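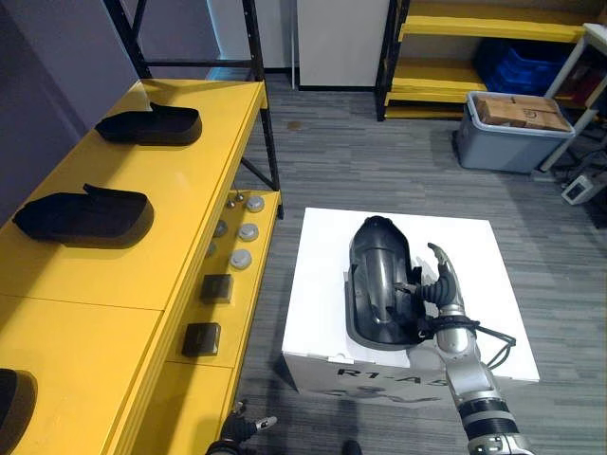
I finished the cardigan! I know, I know, those of you who have been reading since the winter will have given up on it, and I very nearly had too, but it is done and the ends are sewn in and I am wearing it as I type, although it's August and far too warm for it and I've had to open the kitchen window.

For anyone new, the cardigan in question is the Åberg, which is one of those plain, boxy, button-up patterns with deep pockets that looks as if it ought to take a fortnight. I started it in the dark part of the year when I wanted something to do with my hands in the evenings, and I picked it mostly on account of the pockets (I am a great one for pockets, and I've never forgiven the navy one I bought in the sales for having two pretend ones sewn shut). The yarn is Hisska, in a colour they call Peat, a sort of brown with a bit of green lurking in it that only shows in daylight. I bought it at the wool shop in Olley on a day when it was raining so hard that I'd have bought anything just to stay indoors a while longer. It's a proper sheepy wool, a little bit scratchy to begin with, and it smelt of barns when I soaked it, a thing I enjoyed far more than the rest of the household did.

The back went beautifully. You cast on 131 stitches for my size, which sounds a lot, but it's fine needles, and then it's just round and round the garden, knit a row, purl a row, until you've got something the length of a pillowcase. I did nearly all of it in front of the television. I also did a fair bit on the bus, which I recommend, as people will talk to you about knitting when they won't talk to you about anything else, and I had a lovely conversation somewhere past the garden centre with a lady who had once knitted an entire christening shawl in a caravan.

Then came the fronts, and I was slower at the fronts. They have the pockets in them, and the pocket linings are knitted first and kept waiting on a spare needle, and I lost the spare needle with the lining still on it. I looked for it for ages. I had the cushions off the settee and I went through the car, and in the end I knitted another one out of sheer bad temper, and the first one came to light in May inside a library book. So I have a spare pocket lining, if anyone has a use for one. It would do nicely as a very small scarf.

After that I stopped altogether for a bit. I don't know if other people go off things like this, but once I've put a piece of knitting down properly, in a bag, with the pattern folded up inside, it becomes a sort of guilty object. I'd walk past it on the landing and feel told off. I grew beans instead, and read all the thrillers my neighbour had finished with, and painted the back door a green I've since gone off.

What got me going again was the shoulders, funnily enough, the very bit I'd been putting off.

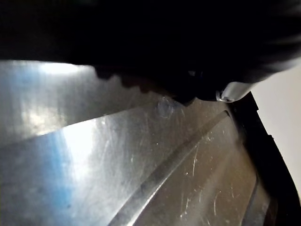

Shoulders on the Åberg are done the old-fashioned way, where you cast off a few stitches at the start of a row, knit along and back again, cast off a few more, and carry on like that until they've all gone. It's 5 stitches at a time for most of it. I'd always been told this was the clumsy method and that one ought to do short rows, which I've tried, and which made me cry into a sleeve once. The trouble with casting off in groups is that you don't get a slope, you get a staircase, and mine looked very much like that toothed edge in the photo, all small rounded bumps stepping down from left to right. I was quite cast down by it (sorry). I was sure it would show. But you sew the seam just inside the bumps, taking them in with your needle as you go, and when you open it out they've vanished into the back of it, and what you have on the right side is a lovely straight slanting line. I did the first one in an evening and then I stayed up far too late to do the second, and went to bed ridiculously pleased.

There's a tip I wish I'd known earlier, so I'll put it down in case it helps. When you start each new lot of casting off, slip the first stitch instead of knitting it. It takes the sharp corner off the step and makes the sewing up a good deal easier. I only found it scribbled in the margin of a secondhand pattern book from the hospice shop, in biro, with two exclamation marks after it, and I did wonder about the person who wrote it and what they were making.

The sleeves I'll pass over quickly. One of them was longer than the other and I had to pull back 10 rows and do the cuff again. It still isn't perfect, but I push my sleeves up anyway, always have.

Buttons next, and this was the fun part. I had a voucher for Ulix, the haberdashery place by the station that used to be a bank, and I spent a whole wet afternoon in there with the cardigan in a carrier bag, holding things up against it at the window. They keep the buttons in the old wooden drawers behind what was the counter and you're allowed to rummage. I went in wanting horn and came out with plain dark ones with a narrow rim, and I do think they're right, they're a bit serious but the wool can take it. I got one extra and stitched it on the inside seam. My grandmother always did that and I've never once needed the spare, and I would feel very uneasy without it.

Several of you asked what it all cost, and I'm afraid the answer is more than a cardigan from a shop. The wool alone came to roughly £40, and that was with the end-of-line discount, then there are the buttons, and the second needle, and I suppose a fair share of the bus fares. I'm not going to work out what I'd have earned by the hour. I've had most of a year's evenings out of it, if you count the evenings when I was only feeling bad about it.

It has been washed now and dried flat on towels on the spare bed, with the door shut against the cat. The scratchiness has mostly gone. There's nearly a whole ball of Peat left over and I'm thinking of a hat, though the pattern I like wants it held double and I'm not certain it will stretch, so if anyone has made a hat in Hisska with just the one ball, do leave a comment and tell me how tall you managed to get it.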